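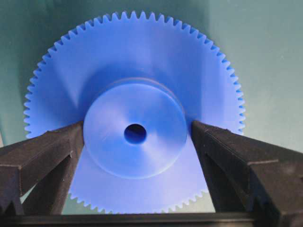

Automation | Shop Floor

Gear school is in session at Tremance

December 14, 2018

Tremance has spent the fall teaching a robot arm to pick up a blue plastic gear by the hub, a skill most toddlers acquire without funding. The company says it now has 2314 recorded grasps and would like more.

Each attempt is steered by a person, logged, and fed to a learning system called Irus. Hiu-tung Fang, who runs the sessions, threw out 246 of the early ones after operators kept grabbing the teeth. "It learns whatever we do," Fang said. "So we had to stop doing that."

A good operator gets through about 90 grasps in a shift before asking for a different part. The different part, a slightly smaller gear, arrives in April.

Filed under: Robotics, Machine Learning

Recent items
Laltine recalls its label printer again
Chung opens second warehouse, loses first pallet

We use cookies to remember your settings. By continuing to browse you accept our cookie policy.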